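How a Clear Jar Is Built

A jar is a container with a wide body and an opening at the top. Each part of it has a name, and the names are borrowed from people. A jar has a mouth, a neck, a shoulder and a body. The bottom is called the base.

The mouth is the opening. The neck is the narrow section under it. On many jars the neck has a thread, a raised line that winds around the outside like a ramp. The lid has a matching thread on the inside. When you turn the lid, the two ramps slide along each other and the lid moves down.
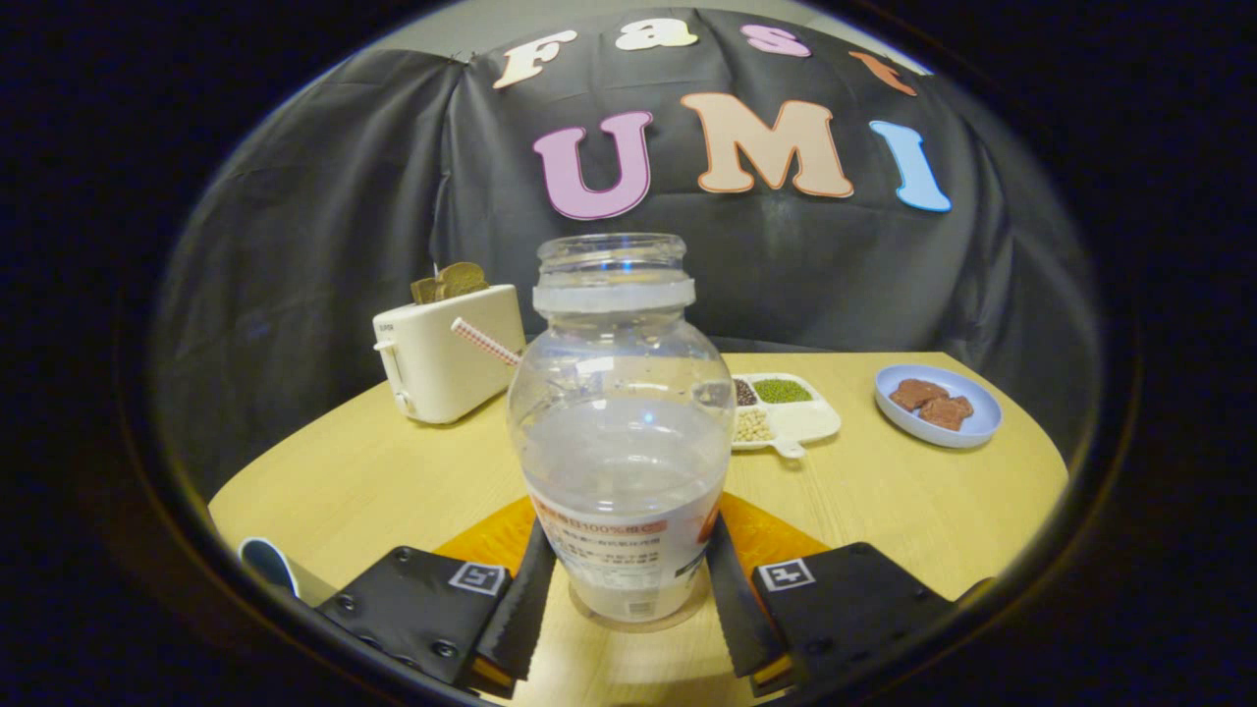 A clear plastic jar with no cap. The thread is on the neck, and the label is on the lower part.

The shoulder is where the neck widens into the body. Most shoulders are curved. A curve spreads a push over a larger area, and a sharp corner collects it in one spot - that is where a jar is likely to crack.

Clear jars are made from glass or from plastic. Glass is heavier and harder to scratch. Plastic is lighter and bends a little when squeezed. From across a room the two can be hard to tell apart. Leokadia Brzozowska, who tests packaging at Drotstead, weighs them. Her glass test jar has a mass of 463 grams. The plastic one, which holds the same amount, has a mass of 29 grams.

Labels are printed flat and wrapped on afterward. Many carry a barcode, a row of dark bars and light gaps that a scanner reads as a number.

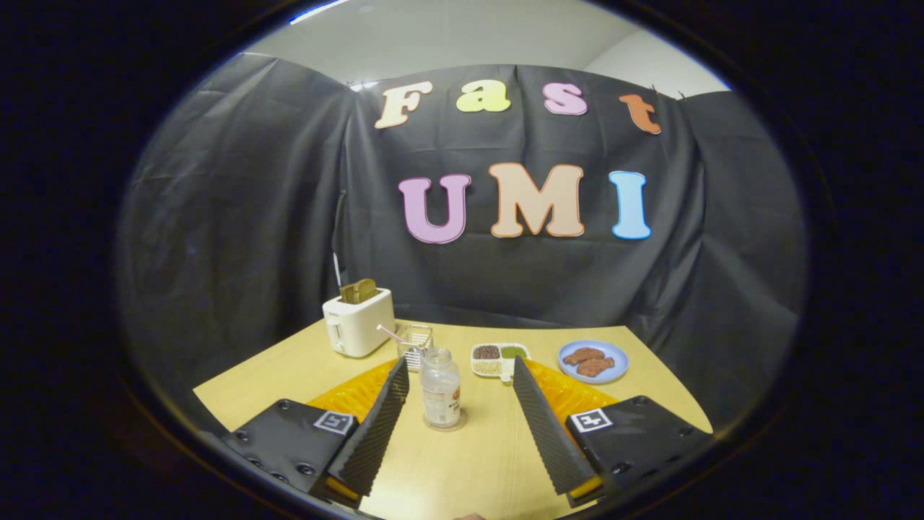 Why is a tight lid easier to open after it has been under warm water?
Warm water makes a metal lid expand, or get slightly bigger. Glass expands less than metal does, so the lid's grip on the thread loosens. Use warm tap water, up to 50 degrees Celsius, and ask an adult to help.

Words to know
Thread: the raised spiral on a neck or inside a lid.
Expand: to take up more space.
Mass: how much matter is in an object.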